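Plorent, la lettre du dimanche
2025-05-04

Ranger, trier, jeter : le printemps des placards
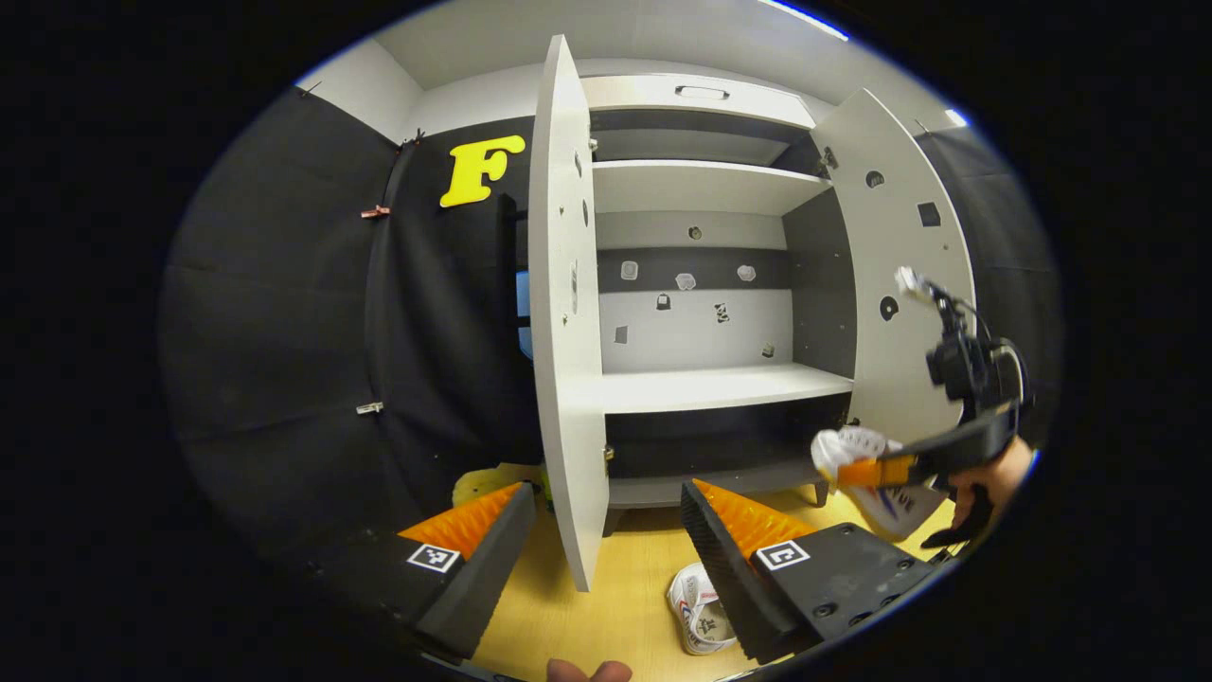 Combien de temps faut-il garder une facture d'électricité ?
Cinq ans, le délai pendant lequel on peut encore contester. Après quoi elle peut partir au recyclage, avec les autres.

La question revient chaque année au courrier des lecteurs, toujours début mai, quand les gens rouvrent leurs placards et y retrouvent la vie administrative de leurs parents. Une abonnée nous écrit qu'elle possède tous les bulletins de paie de son mari, y compris ceux d'un emploi d'été chez un marchand de glaces. Qu'elle les garde. Les bulletins de paie se conservent jusqu'à la liquidation de la retraite, et le marchand de glaces comptera peut-être pour un trimestre.

Pour le reste, quelques repères. Les relevés bancaires, cinq ans. Les avis d'imposition, au moins trois ans après l'année qui suit celle des revenus, phrase que j'ai relue quatre fois avant de la comprendre et que je résume ainsi : gardez-les quatre ans et dormez tranquille. Les quittances de loyer, trois ans après le départ du logement. Les factures de gros travaux, dix ans au minimum, davantage si vous comptez revendre. Les actes d'état civil, le livret de famille, les jugements, les titres de propriété : toujours. Les modes d'emploi de magnétoscopes, en revanche, n'ont jamais été réclamés par aucune administration.

Leonie Kramer, qui tient chez nous la rubrique pratique et dont le bureau ne plaide pas en sa faveur, s'est livrée à l'exercice en janvier. Elle a compté, ce qui était une erreur. Total au départ : 3 518 feuilles. Total après deux week-ends de tri intensif : 3 401. Elle signale que la progression est réelle et qu'à ce rythme elle aura fini avant sa propre retraite — laquelle suppose, justement, de retrouver ses bulletins de paie.

Sa méthode tient en peu de choses. Une pile à garder, une pile à détruire, et surtout pas de pile « à voir », qui absorbe tout en vingt minutes. Elle conseille de commencer par les enveloppes encore fermées. Elle déconseille de lire les lettres. Une carte postale de 1994 coûte une demi-heure, une correspondance amoureuse tout l'après-midi, et le dossier de la mutuelle n'a pas bougé.

Reste la numérisation, que plusieurs d'entre vous présentent comme le remède à tout. Elle rend service, à condition de nommer ses fichiers autrement que « scan », « scan bis » et « scan bon ». Gardez aussi l'original papier de ce qui porte une signature manuscrite. Une copie ne vaut pas toujours l'original devant un juge, et c'est rarement le jour de l'audience qu'on a envie de l'apprendre.

Ceux qui préfèrent souffrir en compagnie peuvent nous rejoindre à l'atelier de tri, salle Haslam. Il y a 40 places, une déchiqueteuse et du café. Apportez vos cartons, dans la limite de deux par personne. L'an dernier, quelqu'un est venu avec une remorque.

Courrier des lecteurs : la semaine prochaine, les garanties d'électroménager, et s'il faut vraiment conserver l'emballage.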